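Skimeck 437 Trailer Wiring Harness, 4-Way Flat

Plug-in harness for small utility, boat and camping trailers. Runs tail lights, brake lights and left and right turn signals from the tow vehicle. The wires follow the usual color code - white for ground, brown for tail lights, yellow for left turn and brake, green for right turn and brake.

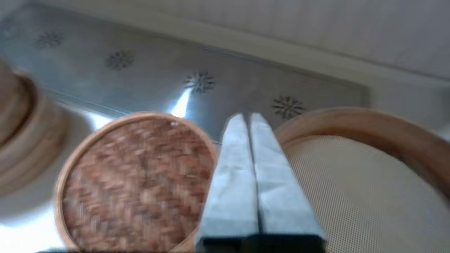
The ground wire comes with a ring terminal already crimped on. Bolt it to clean bare metal on the frame. Most calls we get about dim or flickering lights end with the customer sanding off some paint and bolting the ground back down.

Item no. 437-T
Trunk length: 158 inches
Ground lead: 43 inches
Connector: 4-way flat, molded, with dust cap
In the bag: harness, 8 frame clips, wiring diagram

The diagram is printed on one sheet and covers standard two-light trailers. If your tow vehicle has separate brake and turn signal bulbs, you will also need a converter, sold separately.
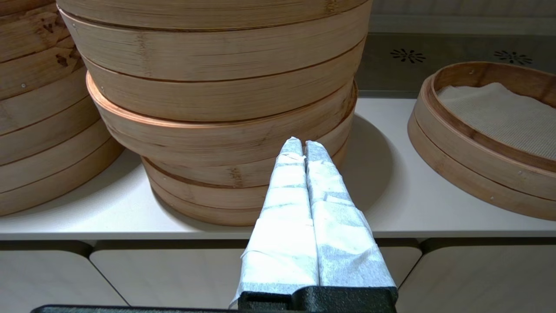

Does not fit 7-way round sockets without an adapter. Electric trailer brakes cannot be run from this harness.

Orders in before 2 p.m. leave our Rudbridge warehouse the same day. Returns are accepted if the wires have not been cut or stripped. For wiring questions, ask for Maribel Alvarado at the parts desk.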